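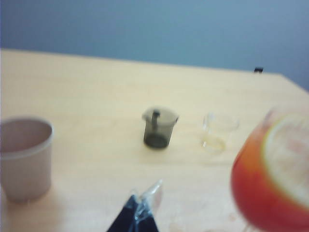

Ticket: Rules app drops the hidden role after a reconnect
Product: Urham companion app (tablet version)
Opened by: Ott Krūmiņa
Status: Waiting on customer, then reopened, then solved (see bottom)

Hi Prinance support,

OK so I love this game, I want to say that first! We've been playing Urham every other week since I got it, and the companion app is the best part, because somebody used to have to sit out and read the night phase aloud and now everyone gets to play. But something is off with the Smuggler role and it has wrecked two games in a row for us.

What happens: we set up a six-player game, everybody peeks at their role on the tablet, all good. Then somewhere in round three the tablet goes to sleep (my fault, I forget to tap it) and when I wake it up the app says "Reconnecting" for a bit and comes back on the right round. The score is right. The bribe pile is right, 26 coins last time. But the Smuggler has turned into a plain Merchant, and the player only finds out when they try to use the night action and the button isn't there. Of course they can't say anything without giving themselves away, so they just sit there making a face.

App version is 81, tablet is an older Emach with plenty of space left. The Harbor expansion is switched on.

Ott

Reply from support

Hi Ott, thanks for the detail. Could you try a game with the Harbor expansion switched off and let the tablet sleep during round three? Also, please check Settings, Saved Games and tell us whether "Keep roles on this device" is on.

Ott again

Did both last night, playing all six seats by myself at the kitchen table like a lunatic.

Expansion off, setting on: Smuggler survives. Tried it twice.
Expansion off, setting off: Smuggler survives, which I did not expect.
Expansion on, setting on: gone. Merchant.
Expansion on, setting off: gone, plus the Harbormaster showed up twice, so now I had two of those. That one's new.

I also tried locking the tablet in round one instead of round three and everything was fine. So my guess is it's tied to the harbor opening, seeing as that's when the second deck comes in. The rulebook says it opens once the trade track hits 78 and in my games that lines up with round three pretty well.

Reply from support

That's a big help, and your guess matches what we see here. When the harbor opens, the app deals the new roles into a fresh list, and on waking it rebuilds the table from the older one. Version 90 has a fix, but it isn't out for your tablet yet. Until then, please use "Save and pause" before the harbor opens, then resume straight away. That writes both lists. We'll set this to waiting until you've had a chance to play.

Ott again

Reopening because the pause thing worked for the Smuggler, but my friend Urbonaitė got the Lookout and her card text came up blank after we resumed. The power itself worked when she tapped it. She just had to remember what it did, and she remembered it wrong, and we hanged the wrong guy.

Reply from support

Sorry about the hanging! Blank card text is a separate problem with the downloaded language pack. Go to Settings, Languages, remove English, and add it again while on wifi. Saved games won't be touched.

Ott again

Removed it, added it, Lookout text is back. Played a full six-player game with the expansion on, paused before the harbor, let the tablet sleep twice on purpose, and every role stayed put. The Smuggler won by one coin. You can close this, and I'll grab 90 when it shows up on my tablet.

Closed as solved. Linked to: roles lost on wake, Harbor expansion.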